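Escombe Neighborhood Sewing and Repair Program
Second progress report to the Wallach Fund
Period covered: April through July

1. Work done this period

The program ran at both sites for the full four months. The Escombe site opened Tuesdays through Saturdays. The Wuden site opened two afternoons a week until June, when we added a third. Residents brought in 672 items for repair, mostly pants, coats and bedding. Of these, 172 could not be repaired and were either returned or, with the owner's consent, cut down for patches.

The beginner course finished its second round in June. Attendance fell in the last two weeks, when the Lu Street bus was rerouted and the walk from the nearest stop became much longer. We have moved the fall course to the Wuden site for this reason.

2. Spending

Spending is within budget on every line except machine servicing. Two of the older machines needed new motors, and the bill came to $1,000 more than planned. We covered it from the printing line, which was underspent — the course handouts were reused from the first round. We are not asking for additional funds.

Rent at Escombe goes up in the new year. The new lease has not been signed yet and we will send the figures with the next report.

3. Materials

Donated fabric is still coming in faster than we can sort it. We stopped taking upholstery samples in May. Heavier cloth is now kept at Escombe and lighter cotton at Wuden, and this has cut down on trips between the two sites. Thread and needles are bought in bulk from the same supplier as last year, at the same price.
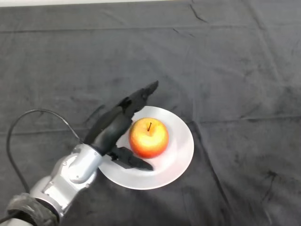
Dark gray cloth laid out on a work surface.

4. Next period

The fall course has around 40 names on the waiting list and space for half of them. We plan to run two shorter courses back to back if a second instructor can be hired by September. The job has been posted twice with few replies, and we have raised the hourly rate slightly.

We also need to settle the Saturday hours at Escombe. Mornings are crowded and the last two hours are slow — a 3 p.m. close is being considered.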